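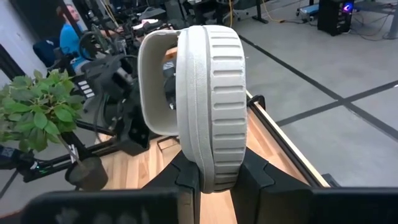

Hanging and Framing Your Own Work: Tips I Trust and Tips I Don't
Posted 01/09/2018

Every framing guide wants to sell you something. I've hung shows in the back room at Navarrete and in a good many hallways, and most of the gear I was told to buy is still in a drawer. What follows is what I do now, along with the advice I've stopped repeating.

Hooks

The packet says how much a hook will hold. I assume half. Use two hooks on anything wider than your shoulders and set them well apart, so the picture stays level when a door slams. Sticky strips are fine for postcards. I don't care what the Teker package claims about bathroom tile: I wouldn't put a framed drawing up on glue, and I have the broken corner to show why.

Toothpaste in nail holes is a renter's myth that refuses to die. It shrinks and goes yellow. A small tub of filler costs next to nothing and sands flat.

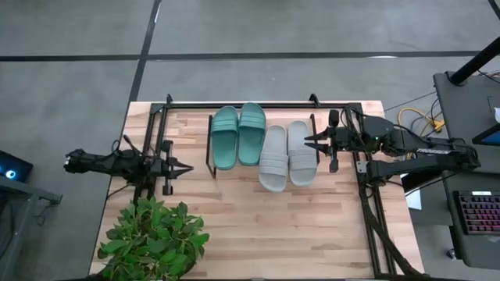
Eye level is the other rule people quote as if it came down from a mountain. Eye level for whom? In a dining room everybody is sitting. Tape a sheet of newspaper to the wall, live with it for a day, then drill.

Wire or D-rings

Wire lets a picture tip forward and slide sideways. It's quicker to hang, I'll give it that. For anything heavy I screw a D-ring to each side and hang straight from those. Measure twice, from the top of the frame down to the ring, and write the number on the back in pencil. The next person will thank you, or more likely won't notice.

Glass

Newspaper and vinegar? I tried it for years and all I got was gray fingers. Spray a soft cloth with plain glass cleaner, never the glass itself, or the liquid creeps under the lip and into the mat. Acrylic is fussier. Ammonia clouds it, and so do paper towels over time, whatever the bottle says. 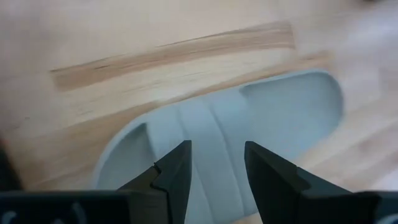 I also gave up on the "museum" cloth from Neto, which cost 18 dollars and left the same lint as an old T-shirt.

Sanding a secondhand frame

Start at 120 and see how bad it is. A Fekoretti forum thread insists on working all the way up to 800 before you wax. On a thrift store frame I can't see the difference, and I doubt the people arguing for it can either. Go with the grain, wipe off the dust, stop when it feels right under your thumb. If the corners are loose, glue and clamp them first.

A word on age, while we're here. I once bought a frame with 1722 inked on the back. It also had staples. Enjoy the frame and ignore the date.

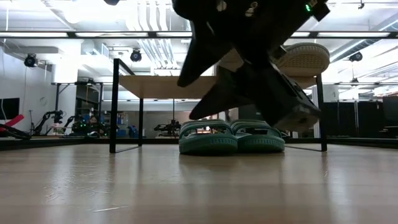 Storing work between shows

Stand pictures up, face to face and back to back, with cardboard between them. Skip the bubble wrap if they'll sit for months; it can print little circles on varnish. Keep them off a basement floor, even a dry one. Mine was dry until February.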